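Drikmont Light Trail: progress report to the Obeidat Fund, May
Prepared by Amarachi Danladi

The projection tests on the old mill front are done, and I am less pleased with them than our lighting contractor is. Clumari calls the results "immersive." From the bridge, where most visitors will stand, the weaver sequence was a gray blur until well after 9 p.m. Families with small children will have gone home by then. I have asked for brighter projectors or a later month, and so far I have been offered a new soundtrack.

Ticketing is further along. We released 600 places for opening night and 500 are taken. I would not read much into that. Of those, 300 went to local schools free of charge, and free tickets have a poor record of turning into people. The business plan assumed every visitor would spend money in town. I never saw where that idea came from and have taken it out of the forecast.

Kasum, the sound piece for the tunnel, is the one part I would defend without notes. It is short and odd, and it needs very little equipment. The artist wants 50 people in the tunnel at a time. The fire officer has yet to agree, so please treat that number as a hope.

We have not drawn on the second payment. I would like to hold it until Clumari shows us the mill front at dusk, from the bridge, with the street lights on. 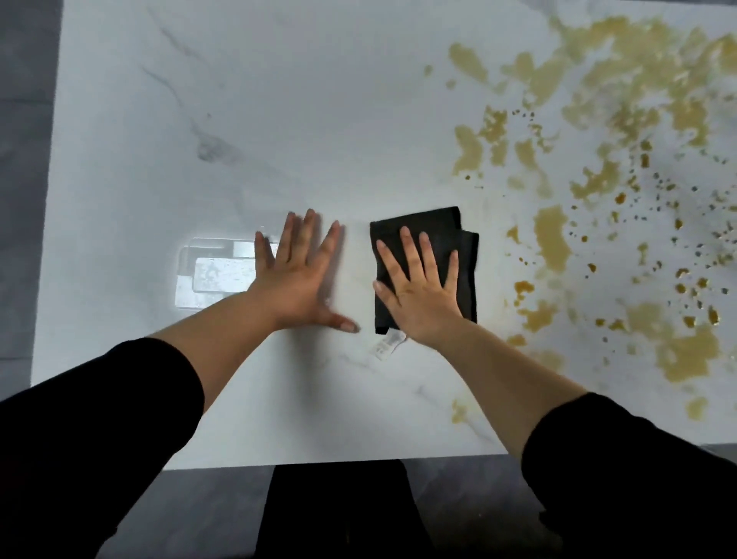
If they can't do that before the next report, I will recommend we drop the mill and put the money into the tunnel.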